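I went to the Kulladdale kitchen open day expecting to be sold something, and I was. The flyer promised "a hands-on look at how everyday cookware is tested and taught," which could mean anything. It was Friday, June 10, 2022, hot by ten in the morning, and the parking lot was already a mess.

Entry was free if you signed up for the Ikel newsletter, or $2 if you didn't. I paid the $2.

The first stop was the knife room. They had a wall of 43 kitchen knives, all mounted behind plexiglass, and a young man explained what each one was for. I cook every night and I own three. He told us a boning knife was "essential." I asked how often he boned anything at home and he moved us along to the sharpening stones. The stones were good, I'll give them that. We got to try one and mine came out sharper than it went in, although it had been dull enough that a brick might have done the same.

Then came the talk. King-fai Siu spoke for 30 minutes on steaming versus boiling, in a room with too few chairs. He is a decent speaker and he clearly likes food. His main claim was that steamed corn keeps more flavor than boiled corn and that most people use far too much water either way. I've heard this before. What I have never been given is two plates side by side with no labels on them, and we didn't get that here either. A woman near me asked whether the size of the pot mattered. He said it mattered a great deal, and then spent five minutes on lids.

On lids he was more convincing. Glass lets you look without lifting, and every time you lift you lose steam and add time. Fine. But my old metal lid has a dent in it and cooks corn perfectly well, and I don't need to watch it happen.

The Liao line of pots was on sale in the hallway. The full set was $499. I picked up the biggest one and the handles felt solid, with no wobble, but they were set close to the body, and I'd want to know how hot they get after half an hour on a burner. The man at the table didn't know. He offered me a fridge magnet.

After that you could wander through the practice rooms at your own speed, and I thought this was the best part of the day, mainly for the lack of anyone talking. One room was given over to corn and pots. 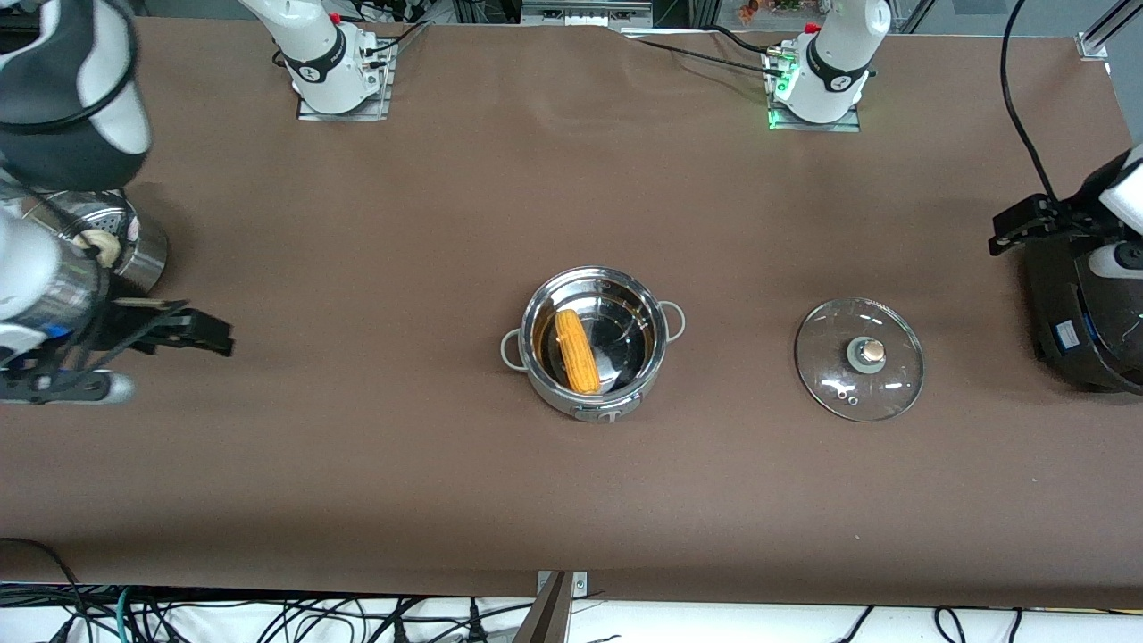
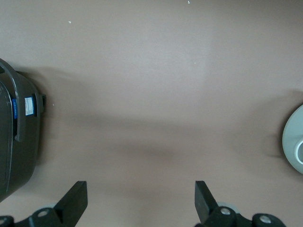
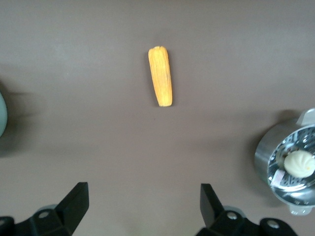
I'd still like to see somebody settle the water question properly. Two pots, the same corn, one steamed and one boiled, and let people taste. It would take less time than the talk did.

Lunch was at the Baler, the café across the lot, and it was overpriced. The soup was thin. The bread was very good and I went back for a second piece, which they charged me for. There was corn salad on the board but they had run out before noon, at an event with a corn talk on the program.

Would I go again? They are doing another one in December, with baking, and the flyer for that one says "hands-on" too. I'd pay the $2 for the sharpening stones and skip the hallway. Bring your own worst knife if you go, and get there before the chairs are taken.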